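Clivholm Toy and Household Reuse Project
Progress report to the Prelbridge Fund, 13th October

Sorting

The sorting room has been in regular use since January. Donations arrive mixed, with toys, cloths and small household items in the same bags, and everything now goes into gray bins before it is sorted. This replaced the old method of tipping bags out on the floor. Titilayo Olaniyan wrote the sorting sheet and has revised it once. Building blocks go together whatever their size. Toy figures and bath toys go to washing, and fabric is set aside for a separate check.

We have 20 bins and use 10 of them on a normal day. The rest are kept for the larger deliveries from Brøndum.
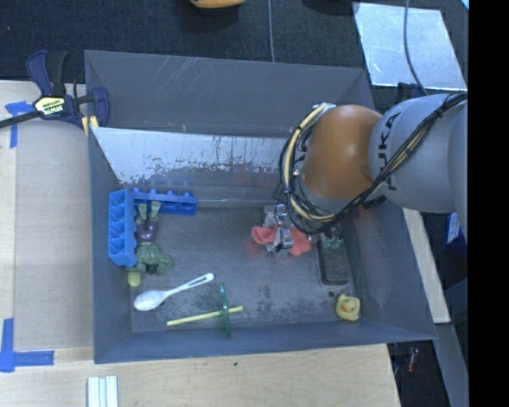
Washing remains the slowest step. Obinna Adebisi has moved the drying racks closer to the sink, and a load that used to wait overnight can usually be shelved the same afternoon. Rubber toys take longer than the rest because water stays inside them. We would like a second rack and have a quote from Vosell.

Deliveries to families

Boxes went to 7 partner sites this period, up from 4 in the last report. Two of the new sites asked for more building blocks and fewer soft toys. Ayodele Okoro has changed the packing list for those sites only.

Spending and next steps

Spending on bins and shelving is within budget. The line for cleaning supplies is slightly over, and we ask to move the difference from transport. Chidubem Sani will send the revised figures separately.

The fabric shelf still needs labels. Ansel Yazzie will finish these before the next delivery.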